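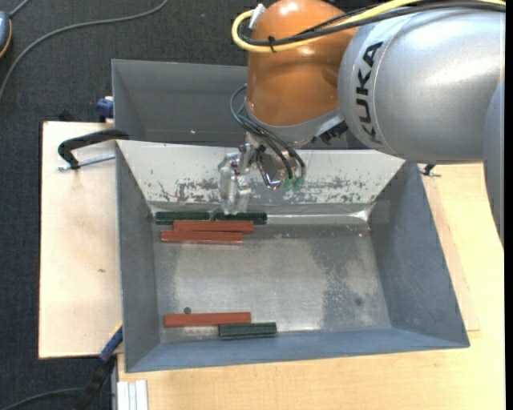

A KUKA arm over an open metal bin.

The author of "Skullen" would like it known that the sequel is finished. It has been finished 12 times.

"I cut 80 pages in March," she says over coffee at Strazds, the bookstore café in Wivanville. "Then I missed them, so I put most of them back. My editor sent me one word, and I won't repeat it."

The first book was a murder mystery with five suspects and no detective. Readers complained. Did she listen?

"I gave them a detective. Now they'll complain about him."

"Gultora" runs to 400 pages, and she claims to have reread only the good ones. How long did that take?

"I was done by lunch."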